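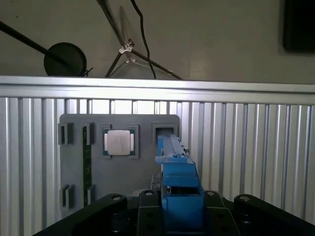

*Attachment 1: the board, memory stick standing in its holders, processor in the square frame*

**Ticket 154: Practice board, "stick won't seat"**

Opened by: Jonalyn Lacson
Assigned to: Lamduan Kaewkla
Status: open, waiting on parts

**Reported problem (Jonalyn)**

The memory stick on the gray practice board doesn't sit right in the slot holders. Two people on the Adis bench have told me it "feels loose" and one told me it "feels tight." Plerovness support says the board is fine and the stick must be out of spec. I'd like a second opinion before we pay for another one.

**Log**

**9:10 am, LK.** Read the Plerovness reply. It says the holders are "designed for 2,000 insertions." No test report attached, no word on which stick they used. I'm not taking that number as anything until I see where it came from.

**9:40 am, LK.** Looked at attachment 1. The stick is upright with holders at both ends, so it is at least being held. I can't tell from a photo whether it's pushed all the way down, and neither can Plerovness, who wrote back that it "looks fully seated." Asked them how they can tell. No answer yet.

**10:25 am, LK.** Went to the bench. Pulled the stick and put it back by hand, slowly, 22 times. It went in every time. On 9 of those the top end stopped a little high and needed a second push. Bottom end was fine throughout. So "loose" and "tight" could both be true, depending on which end you had hold of.

**10:50 am, LK.** Flipped the stick end for end to see if the trouble moved with it. It didn't go in that way at all, as it shouldn't. Noting it only so that someone doesn't suggest it later.

**11:15 am, LK.** Tried the spare stick from the Khaemba drawer. Same high stop at the top end. That makes "bad stick" hard to believe. I'd want a third one before ruling it out, but I wouldn't spend money on it.

**1:05 pm, JL.** Plerovness now suggests the rail isn't level and the whole board is leaning. Is that possible?

**1:30 pm, LK.** Possible, sure. Put a level on the rail and on the board. Both fine. Even if they weren't, I don't see how a lean would affect one end of one stick and leave the processor frame alone. I lifted the processor out and set it back while I was there and had no trouble with it.

**1:45 pm, LK.** Didn't test the square receptacle on the right. Not part of the complaint. If someone wants it checked, open another ticket, please.

**2:20 pm, LK.** Took the two top holders off and measured the openings with the Idura calipers. One is narrower at the mouth than the other. There's a thin lip of material on the inside edge that I can feel with a fingernail. Could be left over from how it was made, could be wear. The mouth isn't scuffed, so I lean toward the first, but I wouldn't swear to it.

**2:50 pm, LK.** Trimmed the lip with a hobby knife and put everything back. Next 22 tries: one high stop. Better, but one isn't zero, and I was being careful by then, which could be helping.

**3:10 pm, JL.** Can I close this?

**3:15 pm, LK.** No. I fixed something, and I'm not sure it was the thing. Leave it open until somebody who hasn't read this ticket has used the board for a while.

**Still to do**

- Plerovness to send two replacement top holders. I asked for ones that have been measured.
- Plerovness to say where the 2,000 comes from.
- Don't order a new memory stick.
- Jonalyn to ask the two "loose" people which end they meant.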